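Subject: Re: [manip-stack] grasp-close event fires before contact on small objects

On the earlier thread, the poster from the Stora integration wrote:

> We see the same premature close with the Treletti planner on anything
> smaller than a tennis ball. The state machine reports GRASPED, the lift
> segment starts, and the object stays on the table. Is this a timeout in
> the controller or a bad pose from perception? Raising the effort
> threshold made no difference for us.

It is neither, as far as I can tell. I spent most of July on this and the fault is in how the two clocks are merged.

The hand controller publishes joint effort at 200 Hz. The planner node resamples that stream onto its own tick and stamps each sample with the time of receipt. Under load the receipt time can lag the true sample time by 83 ms. The close detector then compares a late effort value against a current finger position, sees a mismatch, and reads it as contact. Large objects hide the problem — the fingers meet them early in the stroke, so the event is wrong by a few ticks and no one notices. With a small ball there is plenty of free travel left when the event fires.

I moved the stamp to the driver side and added a short hold, so the detector now needs the effort to stay above threshold for six consecutive samples before it raises the event. Both changes are on the Vukthorpe branch. The hold length is a parameter (close_hold_samples), default six.

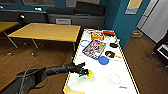
Ball grasp near the left edge of the table, other objects left in place as clutter.

I replayed roughly 2,000 logged close attempts through the old and new detectors. The old one fired early on 99 of them, all on small objects. The new one fired early on none, at the cost of a slightly later event across the board. If your lift segment is tuned tightly, expect to add a little slack at the start.

Two things are still open:

1. The Radulović segmentation node merges flat items with the markings drawn on the tabletop when the colors are close. Blue on blue is the worst case. This does not affect the close event, but it does put phantom obstacles in the planning scene, and the approach path bends around them.

2. Near the table edge the planner sometimes rejects valid wrist poses. The collision margin is applied to the table model twice, once in the scene loader and once in the checker. I have a patch for the loader but have not run the regression set on it.

On the effort threshold: please put it back to the default before testing the branch. A raised value will mask the hold logic and your logs will not be comparable with mine.

If you can reproduce an early close with the branch applied, send the raw driver log, not the planner log. The planner log only has the resampled values.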